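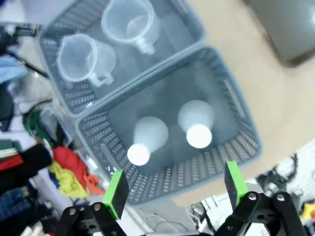 # The Long Wait Before the Grab

The software team at Feltlow has a word for the moment when a robot arm stops over a table and does nothing. They call it "dithering," and they have spent most of a year trying to get rid of it. I spent two days with them in April, and by the second afternoon I was dithering along with the arm, leaning forward in my chair, silently urging it to pick up a measuring cup.

The job sounds like something you'd give a bored nine-year-old. There are two gray baskets. One has clear plastic measuring cups in it, the other has white bottles. Put things where they belong. The nine-year-old would be finished and asking for a snack before the planner had settled on an opening move.

Feltlow's planner is called Horobets, after the street where the company had its first office, and it is a stubborn piece of work. It takes in what the perception code believes is on the table, lays out a set of possible reaches, throws away the ones that would drive a knuckle through a basket wall, and scores what's left. When I arrived it was scoring 70 candidates per grasp. Of those, on one attempt I watched, it rejected 67. The remaining three were nearly identical, and it could not choose among them. It went back and forth like a man in front of an open refrigerator.

"It's a tie-breaking bug," said the engineer at the next desk, in the tone of someone who had said so several times before.

Clear plastic is where the trouble starts. A depth sensor likes a surface that bounces light back in an orderly way, and a frosted cup sends some of it back and lets the rest wander off. What reaches the planner is a cup with pieces missing. On the monitor, one of them showed up as a rim, most of a handle, and a hole where the rest of the cup should have been. Horobets, taking this at face value, proposed reaching through the hole.

The baskets are no help. Their walls are full of slots, and the software has to decide whether each wall is a solid thing or a great many small things with gaps between them. An earlier version went with the gaps. It was very excited about the gaps. It would plan lovely, efficient paths straight through the side of the basket, on the theory that a wall with enough holes in it is a kind of door. The fix was to wrap each basket in an invisible box and tell the planner that the box was brick. This worked so well that for a week the arm refused to reach inside at all.

White bottles have their own way of misbehaving. Under the lab's lights they glow, and the edges wash out, so a bottle on its side can come through as a pale smear with a cap on one end. The team now leans on the cap. Find the round bit, guess which way the neck runs, work back to the fat part and close the fingers there. It's how I look for my glasses in the dark, and my success rate is lower.

Most of the real effort goes into a tool called Raltcombe, which has no arms and gets no visitors. It records each attempt from the wrist camera's point of view, lines the video up with whatever the planner was thinking at the time, and lets you scrub back to the moment things went wrong. Before it existed, the engineers argued from memory. Now they argue from a timeline, with color coding. I sat through a review of 14 failed grasps, and the mood was something like a family going over vacation footage in which everyone had been rude.

What struck me was how often the hand was fine. The green-tipped fingers were open, the wrist was over the basket, the motors were ready to go. The mistake had been made further back, in some small assumption about where a handle pointed or whether the table ended before the pile of cloth began. By the time the fingers got involved, they were only carrying out orders.

The tie-breaking fix went in on my second day. It is 2 lines long. If the scores come out close enough, Horobets now takes the candidate nearest to where the fingers already are and gets on with it. The first cup came up on the next run, by the handle, a little crooked. The second run ended with the arm parked over the bottles, waiting.

Someone opened Raltcombe and dragged the slider back. The perception code had decided there were three bottles. Horobets was comparing its options for the third.

Gencombe, the contract packer paying for much of this work, wants a demonstration before the end of the month. The plan calls for both baskets, mixed contents, and no human hands on the table. When I left, the team was debating whether to dim the lights.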